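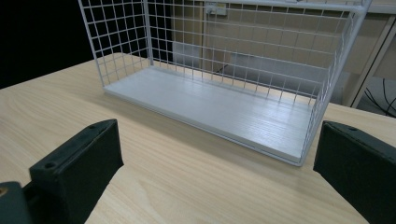 Magdalini Gavalas, Children's Librarian

13 Apr 2024

Home | Events | Kids | Catalog | My Account

I'm so happy to tell you that our folktale shelves just grew by more than 400 books! They came to us from the Manolakis family (thank you, thank you) and I've been reading my way through them on my lunch breaks. My favorite so far is Hiten and the Heron — it's funny, a little spooky, and short enough for bedtime. You can check out two at a time until August, for 30 days each, and after that the usual limits apply. Ask for me at the Jirnberg branch if your kid wants something with dragons. I have opinions.

Wiltaser Public Library | Contact Us | © 2024 | Back to top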